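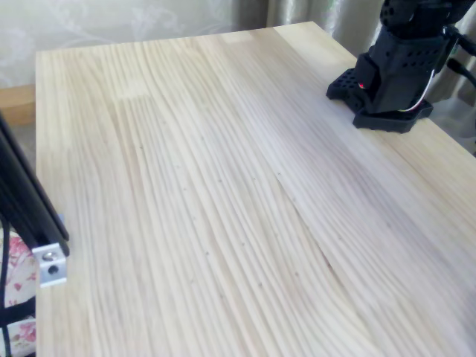 Home | Workshop | Kitchen | Garden | About

Caring for a Bare Pine Tabletop
by Wendelin Wallner

Print this page | E-mail to a friend

I get more letters about pine than any other wood, and I'm glad of it, because a pale pine top made of glued-up strips is about the friendliest surface you can have in a house. It does dent, and it does drink up whatever you spill on it, but it also forgives you, and a quiet morning with some sandpaper will put most things right again.

Start by clearing what you can and wiping the top with a barely damp cloth, always along the grain. Let it dry for an hour. Then get down low, with your cheek nearly on the wood, and look across it toward a window. Late afternoon is best in my house. Pencil marks, little dark specks and old glue all show up much better that way than from above.

Pencil comes off with a plain white eraser. Go gently and brush the crumbs away with your hand -- a wet rag will only push the gray into the pores. Pin knots and tiny specks belong to the tree, so please leave them be! My neighbor Faustino Alvarado sanded away at one for most of an evening and made himself a very nice saucer.
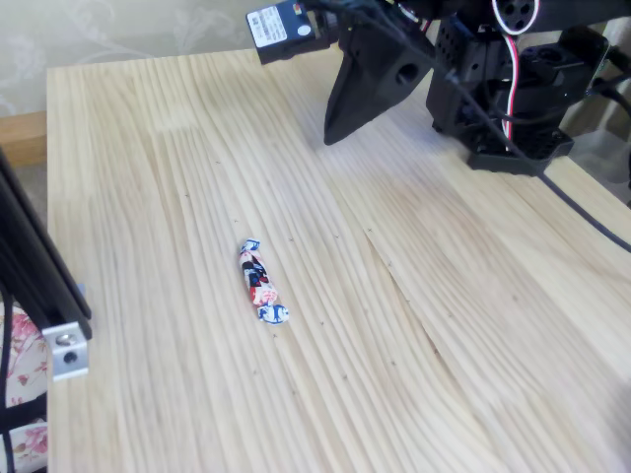

Sticky spots are the other thing, and anybody who keeps sweets in the house will know them. If a candy has been left out of its wrapper, lift off what you can with an old plastic card, then lay a warm, well-wrung cloth over the spot for 3 minutes and wipe. Sugar melts away easily enough. Colored candy may leave a tint behind, and for that you'll want fine sandpaper, 5 or so light strokes with the grain, feathered out wide on either side so you don't dig a hollow.

Take care where two strips meet. The grain often changes direction at the seam, and strokes that were smooth on one board can scratch the next one. I do each side separately and finish with the finest paper I have.

Wipe off the dust and leave the wood bare if you like it pale, or rub in a thin coat of clear wax. Bình Võ wrote in July to say she waxes hers twice a year, and that sounds just right to me.

Related pages:
Fixing a Wobbly Table Leg
Which Wax for Which Wood?
The Lindcombe Bench, Part 3
Getting Candle Drips Off a Shelf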